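Informe de avance de abril
Cocina compartida Villca, proyecto Jinano
Para: Fundación Neltus, programa de espacios comunitarios

Hola de nuevo, equipo de Neltus:

Les debía este informe desde la semana pasada, pero entre la mudanza de los estantes y el asunto del enchufe se me fue el mes volando. Va todo junto, con lo bueno y con lo que sigue pendiente.

Lo primero: ¡la cocina ya funciona! Todavía faltan cosas (ahora llego a eso), pero desde principios de abril los talleres de la casa tienen dónde calentar la comida del mediodía, y eso era lo que habíamos prometido para esta etapa. Antes la gente comía frío o cruzaba hasta la panadería de la esquina, que cierra a la una y media y nos dejaba colgados a los del turno de tarde.

En los meses anteriores habíamos dejado el lugar pintado y con la mesada puesta. En abril tocó la parte menos lucida, que es ordenar. Saqué 14 cajas que venían arrastrándose desde el local viejo de Zondincombe. La mitad era vajilla despareja y tapas sin recipiente, de esas que una guarda por las dudas y nunca encuentran pareja. Me quedé con lo que servía y lo demás fue a la feria del barrio. Con los estantes despejados se gana muchísimo lugar, no me lo esperaba.

Lo que más se usa, lejos, es el microondas. A la hora del almuerzo hay fila, así que armé unos turnos muy sencillos: grupos de seis personas, cada grupo con su rato, y el que llega tarde espera al final. La primera semana hubo protestas (sobre todo de cerámica, que siempre termina después de hora y con las manos llenas de barro) y la segunda ya nadie miraba el papelito. Lo dejé pegado igual, por si entra gente nueva en mayo.

También escribí unas normas cortas para calentar. Los recipientes plásticos entran solamente si dicen que son aptos para microondas, la tapa va floja o directamente afuera, y nada de papel de aluminio, ni un pedacito. Después de usarlo se pasa un trapo por dentro y por el plato giratorio. Esto último cuesta más que lo del aluminio. Los días de guiso termino limpiando yo, para qué les voy a mentir.

Paso a la plata. Del rubro de equipamiento chico gasté 235 de los 300 que teníamos asignados para el mes. Ahí entran los trapos, los ganchos, un escurridor, las etiquetas y el arreglo del enchufe, que fue lo más caro y no estaba previsto. Los comprobantes van en la carpeta de siempre. Si les parece bien, me gustaría pasar lo que sobró a mayo para comprar recipientes todos iguales, que se apilen bien y tengan sus tapas. Me avisan y lo anoto así en la planilla.

¿Qué queda pendiente? La repisa de arriba de la pileta, que sigue en el piso esperando tarugos más largos. El cartel de la entrada, que llegó con el nombre mal escrito (dice "Vilca", con una sola ele) y ya reclamé dos veces. Y la heladera, que enfría bien pero hace un ruido tremendo a la tarde; me dijeron que puede ser cuestión de nivelarla, así que voy a probar con eso antes de llamar a nadie.

Para mayo quiero arrancar con el desayuno de los talleres de la mañana, al principio algo simple, té, mate cocido y pan, y ver cuánta gente se queda. Si la cosa camina, en el próximo informe les paso un pedido aparte para una pava eléctrica grande. Y si algún día andan cerca de la casa, vengan al mediodía, que es cuando la cocina está más linda y siempre hay alguien que convida.
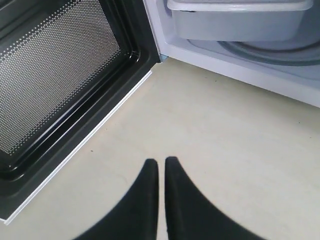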